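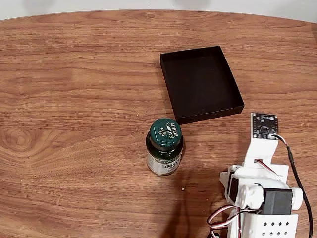

Pui-shan Poon doubts that a machine will be putting away her groceries any time soon, and she told us so on the first morning of the Namau trials. "Show me one that can clear a kitchen table without my help," she said, "and then we'll talk about the laundry."

We love that challenge! Rado and Cloler are opening Namau, a shared test program that asks whether small, low-cost robot arms can do everyday chores yet, at home and behind the shop counter.

The first round starts in February and covers 20 chores. They're plain ones: a bottle into a tray, a cloth folded in half, cans turned label-out on a shelf. Each arm gets three tries per chore, and a person may not touch anything once a try has begun.

Our early runs at the Chou workshop give a fair picture of where things stand. Over about 880 tries, the arms managed seven of the chores well enough that we'd leave them to it. Upright bottles went well, and so did small boxes. Cloth is still a mess, and a single crumb on a table is harder than it sounds (we have spent whole afternoons on crumbs).

So, can machines do the chores? A few of them, slowly, and we're thrilled to have got that far with parts that fit on a tabletop.

Results will be posted after each round, failed tries included. Home builders and shop owners who'd like to suggest a chore can write to the Namau desk at Rado.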